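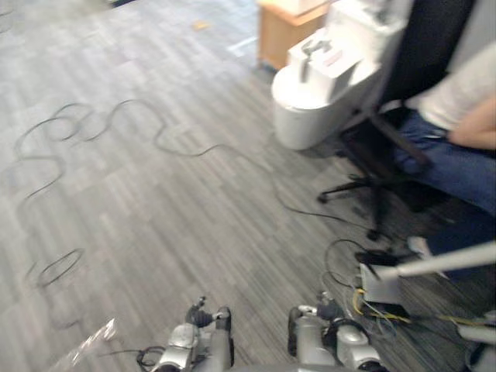 Cable negro sobre la moqueta gris de la oficina.

Inicio | Archivo | Salud | Contacto

El boletín de gastroenteritis y lo que cuenta cada número

26 de agosto de 2026

Llevo varios meses leyendo el boletín de vigilancia que publica el centro de salud de Clellamton. Son cuatro páginas en PDF, mal maquetadas, con una tabla por barrio y un párrafo de comentarios al final. Lo leo porque vivo en el barrio de Fledside y porque en primavera estuve tres días en cama con vómitos, como media escalera de mi edificio.

El último boletín se comentó bastante. En el grupo de vecinos alguien escribió que en Fledside había solo 19 casos de norovirus y que por tanto se había exagerado. Otro contestó que conocía personalmente a más de 19 enfermos. Los dos tenían parte de razón y estuvieron discutiendo una tarde entera.

La tabla dice que se analizaron 144 muestras y que 19 dieron positivo. En el barrio vivimos unas 2000 personas. Hay quien dividió 19 entre 2000 y sacó una tasa de algo menos del uno por ciento. La división está bien hecha, pero no mide cuánta gente se puso enferma. Mide cuántos vecinos enfermaron, fueron al médico, recibieron un bote, lo devolvieron lleno y dieron positivo. Yo me quedé en el primer paso y no estoy en la tabla. Mi mujer tampoco. 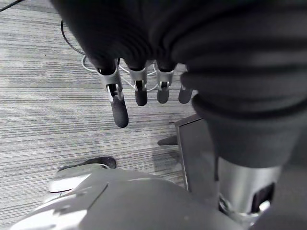 También vi la cuenta contraria. Si 19 de 144 muestras son positivas, sale un trece por ciento, y alguien lo convirtió en "el trece por ciento del barrio tiene norovirus". Eso tampoco se sostiene. Las muestras se pidieron a personas con diarrea, en las semanas del brote y sobre todo a mayores y a niños pequeños. El porcentaje vale para ese grupo y para ningún otro.

Escribí al centro para preguntar y me respondió Hrefna Hjaltadóttir, la técnica que prepara las tablas. Me explicó que una muestra negativa no siempre significa que no hubiera virus. Si se entrega muchos días después de los síntomas, puede que ya no se detecte. Además, parte de las muestras se piden por otros motivos, por ejemplo para buscar bacterias después de una comida sospechosa, y entran igualmente en el total.

Le pregunté si no se podía calcular el número real de enfermos. Me dijo que haría falta una encuesta puerta a puerta y que no tienen personal. En años anteriores se hizo una con el programa Tokiveck, que consistía en llamar por teléfono a hogares elegidos al azar y preguntar por los síntomas de las dos últimas semanas. Se acabó el dinero y se dejó de llamar. Me parece una pena, era la parte más útil del boletín.

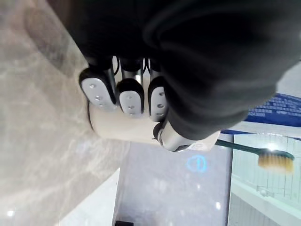
Dedos de la mano robótica, bajo la tela negra.

Hay otro dato que pasó casi desapercibido. De los 19 positivos, 11 eran de la residencia Nassar. En la residencia se toman muestras en cuanto hay dos personas con síntomas, es el protocolo. En una casa particular casi nadie manda una muestra por una gastroenteritis de dos días. O sea que la residencia sale muy cargada en la tabla en parte porque allí se busca más. Que hubo un brote dentro está claro, lo confirma el propio texto del boletín - lo que no se puede decir con esa tabla es que hubiera más contagios que en el colegio, por ejemplo, porque del colegio no hay muestras.

Esto lo hablé con Anas Mansour, que tiene a su padre en la residencia. Estaba molesto con los comentarios que leyó sobre el personal. Me contó que durante el brote cerraron el comedor, sirvieron las comidas en las habitaciones y limitaron las visitas. A su padre le duró poco, aunque tuvo que tomar suero oral un par de días.
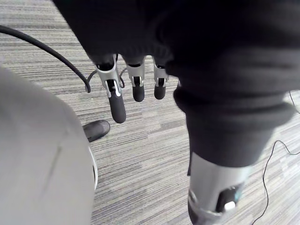 Para mí lo más razonable es mirar la misma línea de la tabla de un boletín a otro. Si se toman muestras más o menos igual, una subida de positivos quiere decir algo, aunque no sepamos el total. Si cambian los criterios, ya no se puede comparar. He pedido que lo indiquen con una nota al pie y me han dicho que lo intentarán en el de septiembre.

En lo práctico, agua y jabón. El gel de alcohol funciona peor con este virus, y en casa usamos lejía diluida para el baño mientras duró. También conviene no cocinar para otros hasta dos días después del último síntoma. Nosotros esto no lo cumplimos y mi cuñado cayó después. No puedo demostrar que fuera por la tortilla, pero sospecho que sí.

Cuando salga el próximo boletín copiaré aquí la tabla de Fledside.

Compartir (11) | 2 comentarios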